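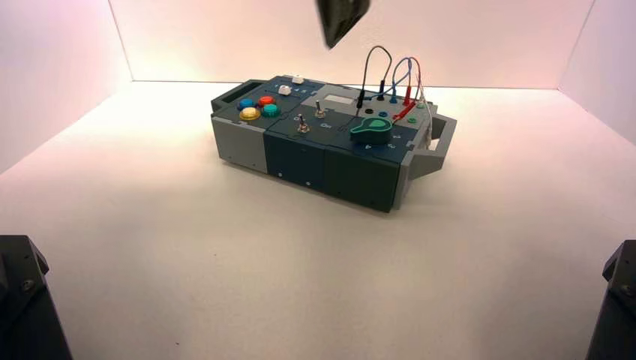

3. Why handles end up where they do

Chrysanthi Zervas
April
Last updated: April
Search this journal Enter keywords Go

Figure 3. A portable unit with a carrying handle at each end; the controls and sockets lie on the top surface between them.

Handles are a joy to study once you start looking. Almost every portable object in a home, shop or workshop has had one fitted, moulded, cut or tied on, and yet the written record says very little about who chose its place and on what grounds. In the previous section we set out the collection: 1,022 objects with at least one purpose-made grip, drawn from the Marard household store, the Gosselin trade catalogues and the small but wonderful Ivley museum of domestic goods. In this section we ask a plain question of them. Where does the handle sit, and what does that place tell us about how the maker expected the thing to be lifted?

We sorted the objects into three groups. The first has a single handle over the top, as on a bucket, a kettle or a wicker shopping basket. The second has a single handle on one side, as on a jug or a saucepan. The third has a handle at each end, and this is the group we had least hope for and ended up enjoying most. It takes in tea trays, stockpots, linen chests, fish kettles and a good many pieces of equipment. Figure 3 shows the pattern at its clearest, with open rectangular loops standing out past the body at both ends and the whole of the top left clear for use.

That clear top matters a great deal. A handle that arches over an object gets in the way of anything you want to do from above (try stirring a pan through the hoop of a bucket!), and makers in all three sources seem to have known it. On trays the point is obvious. On chests it is less so, until one opens the lid. The Gosselin catalogues offer a lovely run of sewing boxes in which an early hoop handle gives way to two end grips in the very same edition that introduces a fitted tray of reels under the lid. We can't prove that one change led to the other, but it would be an odd coincidence.

End handles also ask for two hands, and sometimes two people. We had expected them to turn up mainly on heavy goods. They don't. Many of the trays and small boxes at Marard could easily be carried in one hand, and what they share is length: they are long, low things that would tip if held in the middle by someone not paying attention. Level carrying, then, looks like a stronger reason than weight. Soup is the great teacher here, and so are loose pins.

Shape is a further pleasure. Open loops, which let all the fingers pass through, are common on metal and on later moulded goods. Solid lugs, which are pinched between finger and thumb, belong mostly to pottery and cast iron, where a thin loop would crack in the kiln or be awkward to cast. The Cletov potters are a happy exception. Their baking dishes carry pulled loops at both ends, fine enough that we were nervous picking them up, and 10 of the dishes show old repairs at exactly that joint. Somebody thought the loops worth mending, and we take up those repairs in Section 4.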